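Review: Protano 2 Practice Guide for Hand-Held Gripper Data Collection
Posted 5th November

The Protano 2 guide is a 141-page document on recording manipulation demonstrations with hand-held grippers. Zatley publishes it as a PDF with a folder of printable checklists. I read the whole text and applied the household section to a tidying task: small items, one open box, a bed as the work surface.

Scope first. The guide covers task definition, site preparation, operator conduct, file naming and rejection criteria. It does not cover policy training, and it defers to local law on privacy. Readers who want a safety standard for powered arms should look elsewhere.

Section 4, site preparation, is the strongest part. It separates the task zone from the background and sets different rules for each. Inside the task zone, every item must be on the item list. In the background, household objects stay where the resident keeps them, provided they do not block the operator's wrist path. The previous edition asked for a cleared surface, and data collected under that rule looked like a lab bench. The new rule is better.
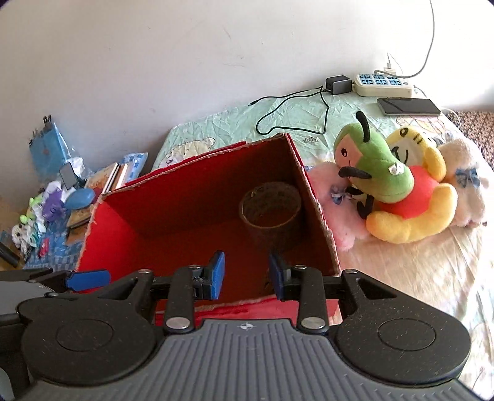
Section 5 deals with containers. The guide allows worn or deformed ones and asks only that the condition be entered in the log. It recommends keeping one container through a full batch of 20 episodes, then changing it. I found this workable. The log sheet has a single free-text field for condition, and two operators will fill it in differently. A short fixed vocabulary (new, worn, torn) would fix that.

Cables get one paragraph. The text says power strips and chargers may remain within view but must be outside the reach envelope. It gives no method for measuring the envelope on soft surfaces, where a mattress shifts under the operator's knee. Sin, the older checklist many small teams still use, handles this with a taped boundary, and I would keep that step.

Section 7 covers item density. Each episode is classed as sparse, mixed or crowded according to how much of the container floor is covered. Soft and rigid items may share a container. The guide asks for a separate note wherever one item partly hides another, and this takes longer than the rest of the log combined.
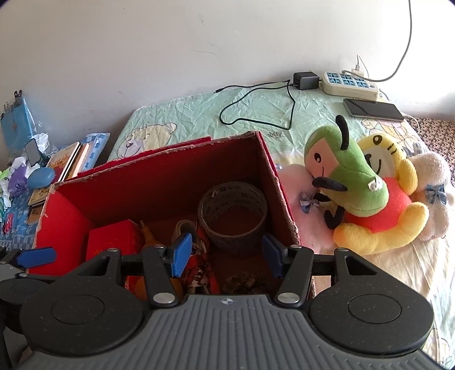 Mixed items in the red box, with the gripper at the near side. A second gripper is at the left edge.

Two-gripper work is confined to an appendix of 13 lines. It says both tools must be identified in the log and that left and right are named from the operator's side. Pad wear, finger crossing and order of approach are left out. Colldale's free template has fields for all of these and can be attached to the Protano log without changes.

Rejection criteria are clear and strict. An episode is discarded if the operator's free hand enters the task zone, if an unlisted item is touched, or if the start pose is missing. Failed grasps are kept and labeled. I agree with that choice.

The layout is plain and the search function works. The index has several wrong page references, mostly in Section 7. A site license is priced for teams planning 500 episodes or more; below that, the free checklists carry most of the value. A corrected edition is listed for February.

Recommended for household collection with one gripper. For two, use it with the Colldale template.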